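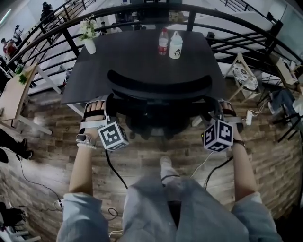
Figure 4.1 Wrist straps with marker cubes, worn on both hands. Each cube has its own cable.

Chapter 4
What Will It Cost, and What Did You Forget?

My first equipment budget had one line on it. I wrote "grippers," put a number next to it, and felt great for a whole afternoon! Then Orla Phelan, who ran purchasing at our Sonville office, asked me how many power strips I'd priced. I hadn't priced any. (I hadn't priced straps, spare cables or chairs either.)

So before we get to quotes and lease terms, I want you to look at the small stuff. When I planned the Jatar project with Abdelilah Radwan, our first parts list had 18 lines. The one we finally sent out had 70, and 14 of those were cables and adapters. I still have it, coffee ring and all.
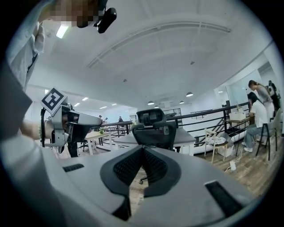
Figure 4.2 Two hand-held grippers, one with a square marker mounted on top.

Hand-held tools like these look like an easy purchase next to a full robot arm, and I love them for a first project. But you still need a table, floor space and somewhere to plug in, and you may want a second set. Price the room along with the tool.

In Section 4.1 we'll build a parts list for Nenetti, a packing company with 200 employees and no robots yet. Grab a pencil, and leave plenty of blank rows at the bottom of the page.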